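Search this diary
Type and hit enter

14th September

The dumpling press arrived. I had forgotten ordering it, as I forget most things I order after a second glass of wine, so it was a nice surprise for as long as it took to open the box.

It is called the Stilta. It's a hinged plastic clam with teeth around the rim, and the leaflet says it will make 12 perfect dumplings in the time it takes to boil a kettle. The leaflet doesn't say whose kettle. You lay a round of dough across the open jaws, put a teaspoon of filling in the middle, and squeeze. The teeth crimp the edge. You then open the jaws and admire your work, unless the dough has stuck, in which case you scrape your work out with a butter knife and start calling it ravioli.

I made the pork and cabbage filling from the Marchuk book, the one with the broken spine. It wants the cabbage salted and squeezed until it gives up, and I did squeeze, but I have the grip of an elderly librarian and plenty of water stayed behind. First press: filling out of both ends. Second press: filling out of one end, which I counted as a breakthrough. After that I dusted everything with flour, including the phone, and things improved. By nine o'clock I had 37 dumplings on a tray and a further heap of what I can only describe as casualties. The casualties went in a pan with butter and tasted better than the survivors. They had crisp bits.
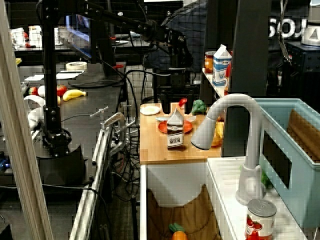

Chocolate milk on the counter, red plate behind.

Wagner Guimarães came by at the tail end to return my colander and stayed to give advice. He can fold a dumpling by hand in the time it takes me to find the teaspoon. He did four or five while telling me about his sister's divorce, never once looking down, and each had those tiny pleats along the top like a good curtain. I showed him the Stilta. He opened it and closed it a few times, made it talk like a puppet, and put it back on the table with what I thought was unnecessary gentleness.

He did ask what it cost. I said I couldn't remember. It was on the invoice, which I had tucked under the fruit bowl the moment he rang the bell.

For the record, my complaints so far:

The dough has to be rolled to one particular thickness. Too thick and the jaws won't shut, too thin and the teeth go straight through it like a postage stamp.

It makes one size. If you want a smaller dumpling you must buy the smaller Stilta, and I notice the leaflet has a picture of the smaller Stilta on the back, looking smug.

Raw pork gets into the hinge. I have been at the hinge with a toothbrush (retired, mine) and a kettle of hot water, and I still don't trust it. It's soaking now.

In its favor, my hands stayed clean for the first three dumplings. I hate a sticky hand. I will happily eat anything slippery or gluey you put in front of me, tapioca, okra, the skin on a pudding, but ask me to mix meatloaf with my fingers and I have to go and stand on the porch. My mother used to say I'd have starved in any other century. She made meatloaf with her rings on, so I don't know that she was the one to judge.

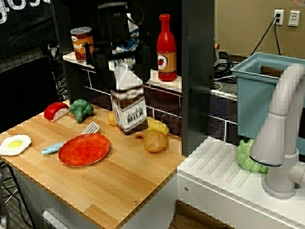
The other carton, off the counter, with the red bottle on the shelf.

I looked up the gadget afterward, as one does, too late. There are 68 reviews. A man in Brasedton gave it five stars and said it also works for closing bags of gravel. A woman in Pestine gave it one star and wrote only "No." I've read hers several times and find more in it each time.

The survivors are in the freezer, laid out on parchment so they don't fuse. I had to move the peas, the other peas, and a loaf from a bread phase I'd rather not discuss. Wagner says to boil them from frozen and not to peek. He also says his church supper in October needs 300 dumplings and that they can always use another pair of hands. I said mine were busy. He looked at the Stilta, lying open in the sink, and said to bring that too, the children would like it.

I haven't said yes. I did tell him I'd bring the filling, and I've been wondering ever since how many cabbages that is – and who I know with a stronger grip.

To buy: parchment, white pepper, new toothbrush.

14 shares
3 comments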